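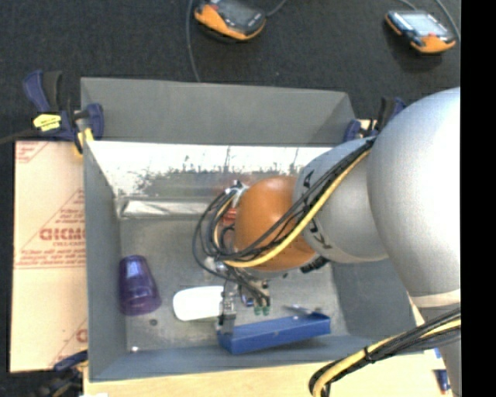
Return Bins: What Goes In and What Stays Out

Garngate's three sorting tables are back in use after the new carpet went down, and the gray return bins are on them again. Most members know the routine, but over 3,400 items came through the returns desk last season and a fair share of them had to be sorted a second time. These notes replace the sheet that used to be taped inside the cupboard door.

The bins

Every open bin on a tabletop is a working bin. Use it for whatever you have finished with: hand tools, clamps, brackets, offcuts longer than your hand, metal trim. Lay long pieces flat along the back wall and put small ones toward the front. Long stock dropped in at an angle ends up across everything else, and the next person has to lift it all out to reach a screwdriver.

Please don't line the bins with newspaper or cardboard. We tried that at Nostley for most of a winter and the screws worked their way underneath. The floors of the bins will get scuffed. They were bought second-hand from Koppel when it closed its packing room, and a few more marks make no difference to how they work.

Bins stay on the tables. If one is full, carry the contents over to the shelves in a tote and leave the bin where it is. Two of them were set down on the new carpet in the first week and the corners left dents that have not come out.

What stays out

Liquids of any kind, including glue bottles with the cap on. These go on the tray by the sink.

Loose blades. Put them in the blade tin on the windowsill, and tell whoever is at the desk if the tin is full.

Anything that belongs to you. The desk holds unclaimed items for 16 days and then they go into general stock. A very nice folding rule went that way in the spring, and its owner had to borrow it like everybody else.

Batteries. Take them off the tool first and stand them in the charging rack, even if they still have some life in them.

Cleaning

The bins are wiped out on Saturday after closing. Empty the bin completely, brush the corners with the stiff brush, then go over the floor and the inner walls with a damp cloth. The corners take the longest. Filings collect in them and come out better with the brush dry, so brush before you wet anything.

Do not use the blue spray. It leaves a film on metal that picks up dust again within a couple of days. Warm water with a little dish soap is enough. Dry each bin with one of the old towels from the lower shelf and hang the towel on the rail afterward. The tabletops get the same cloth, wrung out well. They are pale wood and water rings show.

If you are short on time, do the floor of the bin and leave the walls for the following week. Write "floor only" on the card so the next person knows where to start.

Labels

Item 532 on the stock list is "assorted flat bar and trim," and too much ends up under that number. If a piece has its own label, use it. If the label has come off, write the length and the material on a strip of tape and stick it near one end. A guess at the material is fine as long as you put a question mark after it. Dzintra Mets goes through the taped pieces and will correct anything that needs correcting.

Tape is in the top drawer along with two markers. The thick marker is for tape and the thin one is for the cards. Please put the caps back on. The last box of markers from Trundorlow dried out before we were halfway through it, and the price has gone up.

Hours and help wanted

The returns desk opens at 4 on weekdays and closes when the building does. Items brought back earlier can go straight into a bin, provided you sign the sheet with the item number and your initials. Unsigned returns count as still out on loan, and you will get a reminder about them.

We need two more people for the cleaning rota from November. It takes less than an hour and there is no lifting beyond the bins themselves, which are awkward when full but easy enough to handle empty. Names on the board by the kettle, please, or speak to Dzintra.

Spare lids for the small parts boxes have also arrived and are on the shelf above the charging rack. Take what you need for your own section and leave the rest in the bag.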